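How to Move a Hand-Sorting Bench to a Shared Arm Cell

Updated 19 July 2024

This page covers the changeover we use at the Sostside shop, where colored wooden shapes are sorted and lined up before they go to packing. It is written for line leads and for the people who work the bench. Wiring and safety sign-off are handled by the integrator and have their own checklist, so they are left out.

Before you start

You will need the current job sheet for the bench, the shift rota for the next two weeks, and one person from each shift who sorts by hand now. Do not start with the lead alone. At Kavent the lead wrote the new job sheet at a desk, and the first week was spent rewriting it.

Step 1. Write down what the sorter does

Stand at the bench for a full shift and record every task, including the ones that are not on the job sheet. Sorting is usually the smaller part. Our list had 10 tasks on it, and only the sorting and spacing were going to the arm. The rest stayed with people: opening crates, pulling chipped pieces, wiping down the board, swapping boards, filling in the batch card, and answering questions from packing.

Keep this list. You will use it again in Step 4.

Step 2. Set up the board

Fix the board to the table before any teaching is done, and check the bolts at the start of each shift. If the board shifts, the taught positions are off and someone has to teach them again. Mark the feed side and the finished side on the job sheet. We tried tape on the board first and it wore through.

Start with a small mix of shapes. Include at least two that share an outline and differ only in color, and a few that can land on their sides. Those are the pieces that cause most stops, and the operators should see them early.

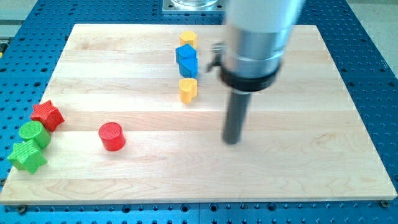
Run the first batches at reduced speed with the operator holding the pendant. The lead watches and takes notes but does not touch the controls. People learn the stops faster when they clear them themselves, and they find out which ones need a restart and which ones only need the piece turned over.

Log each stop on the batch card with the shape, the color and what was done. Our trial run was 739 pieces with 96 stops. Most of those were pieces lying too close to each other. We changed how crates are emptied onto the board and the count dropped on the next run.

Step 3. Change the shift pattern

One operator can look after two boards once the cell is steady. Do not plan for this in the first month. Plan for one operator per board, the same as before, and let the second board wait.

Watching is tiring in a different way from sorting. Rotate operators every two hours between the cell, the crate area and packing. At Wannasri they kept people at the cell for the full 8 hours and had missed stops near the end of each shift. Shorter turns fixed most of it.

Step 4. Rewrite the job sheet

Take the list from Step 1 and mark each task as arm, operator or shared. Shared tasks need a name next to them for each shift. Batch cards were the one we got wrong: the day shift thought the cell filled them in, and the night shift filled them in twice.

Check the pay grade at the same time. Teaching positions and clearing stops are set-up work under our grading, and the bench grade did not cover them. Raise this before the cell goes live. It took us until September to settle it, and it should have been done first.

Step 5. Keep the hand bench

Leave one hand bench in place and keep it stocked. It handles short orders, odd shapes and any day the arm is down. It also keeps the skill on the floor — new starters at Sostside spend their first week there before they go near the pendant.

Notes

The Mukow job sheet template has a blank column for shared tasks. Use that one if you do not have your own.

If operators start reaching in to straighten pieces while the arm is running, stop the cell and go back to Step 2. The pieces are being fed too close together.

Review the stop log weekly with both shifts for the first three months, then monthly.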